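# Chapter 4: Small Things on Flat Surfaces

I keep losing my phone in my own house. I don't mean down the back of the sofa. I mean on the kitchen table, in plain view, next to somebody else's phone that looks just like it. I've picked up my sister-in-law's more times than I'd like to admit, and once I got as far as the bus stop with it.

I bring this up because the last chapter was all about big stuff (wardrobes, beds, the dreaded corner unit) and a few of you will be wondering why a book on household organisation needs a whole chapter for things you can hold in one hand. Well, big stuff stays put! You decide where the wardrobe goes, you swear at it for an afternoon, and then it's there for ten years. Small stuff moves every single day, several times a day, and it's usually moved by someone who is thinking about something else.

When I was teaching the evening course at Gredby, I asked the group to keep a diary of one small thing each. Janelle Padilla chose her door keys. Zakhar Shevchuk chose a tape measure, and Jocelyn Dalisay chose her phone, which I thought was a brave choice. They wrote down every place they put the thing down for as long as they could stand it, and then we stuck all the diaries up on the wall and had a look. Between them they had 445 entries. I'd expected a real muddle of shelves and pockets and windowsills, but the same word came up over and over: table, table, table, side table, table at work, table again.

So we're going to start with tables.

## 4.1 What a table does to us

A table is the easiest place in any room to put something down. It's at hand height, it's flat, and you don't have to open anything. I call this the **landing height**, and you'll meet the term again in Chapter 6 when we get to hallways. Anything at landing height will collect small objects whether you want it to or not, so it's worth choosing what it collects before your family chooses for you.

Phones are the best thing to practise with. Most homes have more than one, they're all much the same shape, and people care enough about them to notice when they go astray. Keys come a close second, but keys jingle and have silly fobs on them, so they're a bit too easy to tell apart.
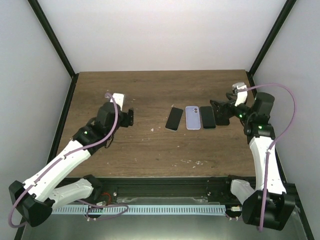

What I'd like you to think about first is how you know which one is yours. If you've got a coloured case, you probably go by that and never look any closer. If your phone is plain and black, you go by where you left it, and that works nicely until someone shifts it along to make space for a plate. Florante Pascual, who read an early draft of this chapter, told me his whole household had bought black phones in the same month and that breakfast had been "a lottery" from then on.

There are two ways of knowing, then, and I'll use these names for the rest of the chapter:

- **Knowing by look** – colour, case, a sticker, a scratch you'd recognise anywhere.
- **Knowing by place** – the left-hand end, nearest the window, next to the lamp.

Most of us mix the two without thinking about it. The trouble starts when a household has one person who knows by look and one who knows by place. The first one will happily move everything around, as it makes no difference to them at all, and the second one is then late for work.

Face up or face down matters as well, by the way. A phone on its back shows you its screen, and a dark screen looks like every other dark screen. Turn it over and you get the case and the camera, so you've a lot more to go on. I've been a face-downer for years and my husband thinks it's rude to the phone.

## 4.2 Rows, heaps and gaps

Charito Javier used to run the front desk at Bimau, and she had a rule I've pinched for this book: if you can't get a finger between two things, they count as a heap. A heap has to be dug through. A row can be read, a bit like a line of print, and your hand goes straight to what you want.

The gaps needn't be big. Try it now with whatever is nearest to you. Push three things together so that they touch, look away, then look back and pick one up. Now spread them out a little and do it again. I find I fumble the first lot nearly every time – I catch the edge of one and drag its neighbour along.

### Before you read on

Clear a patch of table. Put down three small things of the same kind (phones, pens, remote controls, whatever you have) and ask someone you live with to pick out theirs. Make a note of whether they went by look or by place. Then swap two of them over while that person is out of the room, and keep your notebook handy for section 4.3.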